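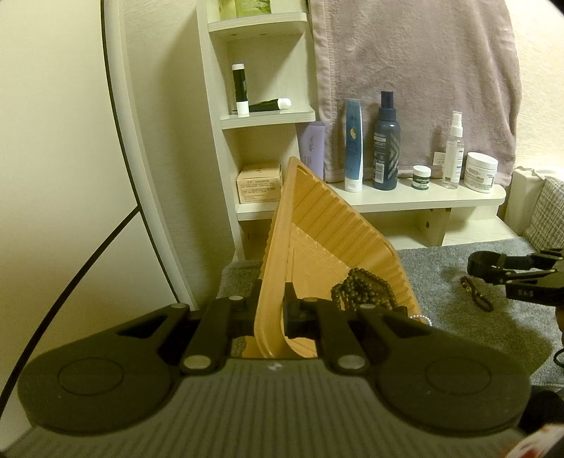

手持ちグリッパー「Kelico」 製品ページ

こんにちは、Stokitovで製品担当をしているMarietjie Radebeです。Kelicoは、手に持って動かすだけでロボット用の動作データが録れるグリッパーです。仕様だけ並べても伝わりにくいので、2021年10月28日の公開デモの話から書かせてくださいね。

デモの様子

会場は工場っぽい展示ホールをやめて、普通の暮らしの部屋にしました。棚に化粧水のボトルやチューブが並んでいるような、あの感じです。来場の皆さんには、プラスチックのトレーをつまんで傾けるところをじっくり見ていただきました。縁をくわえたまま角度をつけるのって、見た目より手首を使うんですよ!

個人的にいちばん好きなのはケーブルです。細いし、すぐ逃げるし、私も練習のときは何度もつかみ損ねました(笑)。左右の爪の先がぎりぎりまで寄るので、編み込みのケーブルのような細いものを扱う練習にも向いています。一台ずつ両手に持つ方もいれば、二人で向かい合って使う方もいて、それぞれ癖が出るのが面白かったです。

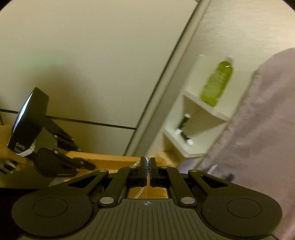 よくいただいた質問

重くないですか?
デモ機を30分持ち続けた方は「肩より親指にきた」とのこと。休憩をはさみながらどうぞ。

手が小さくても使えますか?
使えます。私の手もかなり小さいほうです。握りの位置は7段階で変えられます。

データはどこに入りますか?
付属ソフトのAmbayeに読み込みます。公開デモまでに社内で録った動作は3,151件で、購入された方には見本としてその一部をお渡ししています。

貸出と次回のデモ

購入前に試したい方には貸出機があります。受け取りと返却は代理店のClustettiが窓口です。次の公開デモは5月の予定で、定員は54名。つまんでみたい小物があれば、ぜひ持ってきてください。お申し込みはお問い合わせフォームからお願いします。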